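Home Blog Projects Notes About

Small lids, wide fingers

Sep 6, 2026

I have spent far too many evenings on the part of Iklow that decides when the gripper should close, and I think it's finally worth writing down. Iklow is the little grasp planner I keep on top of Millholm (my control loop, for anyone new around here), and it used to treat every cup as a plain cylinder. That works fine until the cup has a lid wider than its body — then the planner takes its width from the lid, and its idea of where the sides are is simply wrong.

So now it fits two circles, one for the rim and one for the body underneath, and plans the closing distance from the smaller one. The detector looks at the last 5 wrist camera views and takes the median, which smooths out the jumps I used to get from wood knots. The control loop runs at 200 Hz and doesn't wait for any of it.

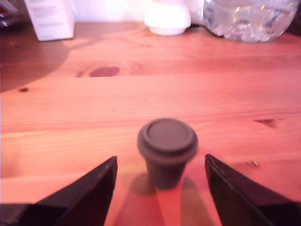 Fingers open on either side of the cup, and the lidded container held between them in the other one.

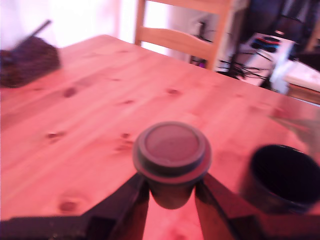
What still bothers me

Motion blur, mostly. When the wrist swings, anything near the side of the view smears, and the detector happily draws a nice confident circle around the smear. I have 316 views labeled by hand and would love to have 3000, but my patience has limits! For now I drop any fit that moves too far between views, and I hope to try a proper blur score in October.

Recent posts
- Moving the Millholm config out of YAML
- Fullthorpe, my log viewer, gets a timeline
- Why Ham replans so often
- Calibrating a wrist camera, again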